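Filed under: Schools & Learning | Threads

1/ Our school has bought a reading program called Wamley and I've now sat through the parent information night, read the booklet and had a go at the sample lessons with my Year 3 kid. I have thoughts. Most of them are grumpy.

2/ For background, I taught primary for nine years before I went to part-time library work. I like phonics, I like spelling lists, I even like a worksheet on a wet afternoon. So please don't file me with the people who think kids learn to read by sitting near a bookshelf.

3/ Wamley is sold as "fluency first". In practice a child reads a short passage aloud into a tablet, the tablet counts the words they got right in a minute, and a cartoon ferry moves along a river. More words, more river.

4/ My daughter worked it out before I did. She read a passage about a lighthouse at the speed of a horse race caller, got a big green tick, and when I asked her what the lighthouse keeper was worried about she said, "Was there a keeper?"

5/ There was a keeper. He was in the first sentence.

6/ To be fair, fluency matters. A kid who is sounding out every second word has nothing left over for meaning. I've sat beside plenty of those kids and you can see the effort in their shoulders. Timed reading can tell a teacher something useful about them.

7/ My trouble is with what happens after that. Once the number exists, it's the number that goes on the report, the number that gets discussed at the interview, and the number the kids swap in the lunch line. "I'm on 213, what are you?" That's a real quote from the back seat of my car.

8/ And 213 words a minute is a silly speed for an eight-year-old to be reading aloud. Try it yourself with a stopwatch. You'll sound like the bit at the end of a radio ad.

9/ The presenter on the night was Teófilo Nina, who was pleasant and well prepared and I have nothing against him. But I asked how the program checks understanding and he said there are comprehension questions after each passage. So I went home and looked at them.

10/ There are two. Two questions per passage, both multiple choice, and in the samples I tried you could answer most of them from the title. The lighthouse one asked whether the story took place near the sea.

11/ I also asked what evidence there was that it worked. We were shown a slide with a line going up. The line was Wamley scores, for children using Wamley, after a term of practising Wamley. I would hope it went up!

12/ If you practise reading fast into a tablet you'll get better at reading fast into a tablet. What I want to know is whether the same kids can then pick up a library book, or a recipe, or the rules to a board game, and tell me what it says. 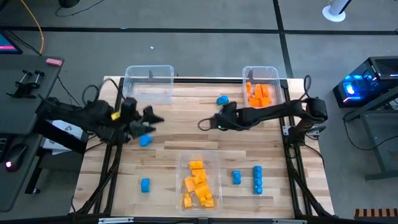 13/ I put that to Amparo Condori, who teaches the other Year 3 class and has let me quote her. She said, "I don't mind the minute. I mind losing the chat after it." Under the new timetable the program takes the slot where her class used to read one page together and argue about it.

14/ I've seen her run that slot. She'll stop on one word for ages. Once it was "reluctant" and a boy said it was what his dog was like about the bath, and after that the whole room had the word for good. I can't see where the ferry goes for that.

15/ A few replies are telling me that teachers can do both. Can they? The school day is the same length it was last year. Something came out to fit this in, and what came out was the talking. The booklet calls this "freeing up teacher time". For what, it doesn't say.

16/ Someone else has asked about Culel, which is what our school used before. Culel was no great treasure either. The books were dull and the levels were a mystery to everyone, me included, and I had to teach with it. But they were books. A child could take one home and fall asleep on it.

17/ That's another thing – the passages can't come home. You need the school login and it only works on the school tablets. The parents at Ota Street Primary apparently got theirs printed after a fuss, so it must be possible. I've asked. I was told it had been "noted".

18/ Cost. I asked and was told it's $50 a student for the year, and the school would say that's cheap next to an extra pair of hands in the room. Fair enough. I'd still like to see what else was on the list. Fifty dollars buys a kid a small stack of paperbacks, and they don't need charging.

19/ A dad behind me on the night said his son had never been keen to read before and now asks to do it. I believe him, and I'm glad. I'd only want to ask again once the ferry has reached the end of the river. I remember sticker charts. They were brilliant until the stickers ran out.

20/ What I've asked the school for, in writing:
– leave the speed score off the report, or put it beside something about understanding
– give Ms Condori her slot back
– print the passages
– have a teacher sit down with each child in week nine, with a book the program has never seen, and listen

21/ The last one is the one I care about. It's old-fashioned and slow and it'll tell you more than the dashboard. Any teacher in that building could do it with a chair and a pencil.

22/ A person with "Valderrama Learning" in their bio has just told me I'm afraid of technology. I do my banking on my phone like everybody else, mate. I'm asking what a program does before I clap for it.

23/ Several of you want the booklet. I've only got the paper copy and it's marked not for sharing, which I think is a bit rich for something handed to a hall full of parents. Ask your own school office and see what you get.

24/ Small update, 2026-02-20: the office has written back. The passages will be "looked at" and the report format is "set centrally". No word on the slot. I've replied asking who sets it centrally and whether they've got an email address.

25/ In the meantime we're reading at home the boring way. She does a page, I do a page, and if either of us goes too fast the other one is allowed to say "ferry". She's caught me twice.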